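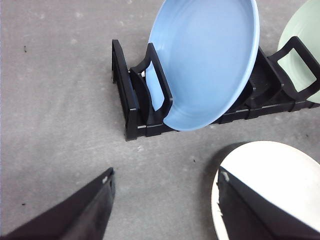
stidville_kk replied:
I'd turn the plates the other way, personally. I had a black plastic rack with the upright dividers for years and if the plate leans back with the eating side up, the water just runs down and sits in the dip. Face them all toward the low side and they drain way faster. Also, are those shallow bowls or plates? The wide dishy kind never sit right in any rack I've owned.

Posted 05/11/2020

pastelplates wrote:
Plates! But yeah, the dishy kind, with a bit of a rim. The blue ones are my everyday set and the mint green ones I bought to go with them when Gillow was closing out the color. I love them and they are a pain to dry. My old wire rack had slots so narrow that I could only get them in at the two ends, so I'd wash five plates and end up towel drying three of them, and then what is the rack even for.

So my question was really about rack width. The plastic one takes them, they stand up fine, but I'm not sold on giving up that much counter in a kitchen the size of mine. Anyone living with a long low one every day?

tarberg_fan wrote:
I am, and I'm going to disagree with stidville_kk. Direction makes no difference. What matters is skipping a slot. Two plates touching will stay wet at the spot where they touch until the next morning, whichever way they face.

My real complaint with plastic racks is the ribbed base. Mine gets a pink film down in the grooves if I don't pull it up and scrub it. I use an old toothbrush and baking soda, then rinse with the hottest water I can stand. Wire is so much easier to clean.

stidville_kk replied:
Wire rusts! I've thrown out two. First the little rubber feet come off, then you get orange rings on the counter. I'll take pink film over that. And I'm telling you, direction matters for deep plates. Flat ones, sure, do whatever you want.

pastelplates wrote:
OK so I did a very scientific test last night (eight plates, one kitchen timer, a glass of wine). Skipping a slot helped more than turning them did, sorry stidville_kk. But the ones I turned did have less of a puddle in the bottom, so you both get something.

The other thing I've been playing with is which way to put the rack on the counter. I had it long side against the wall and kept knocking plates with my elbow every time I went for the faucet.
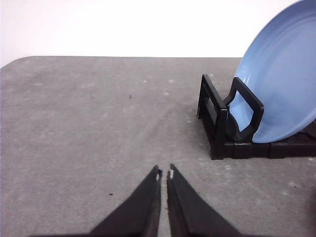 I've been filling from the far end first, and leaving the slots nearest the sink for whatever I wash last, usually the big pan lid. It's a small thing but I'm not reaching across wet plates anymore. I may still try a Liem mat underneath, the 51 cm one - has anyone used those? Do they get smelly?

Kartini Kwok wrote:
They do if you leave them flat. Hang it over the faucet overnight and it's fine. I wash mine with the dish towels, no softener.

tarberg_fan wrote:
Or just use a towel under there and swap it every day. Cheaper.

pastelplates wrote:
I'd need to own more towels, haha. Going to get the mat and I'll report back on the smell.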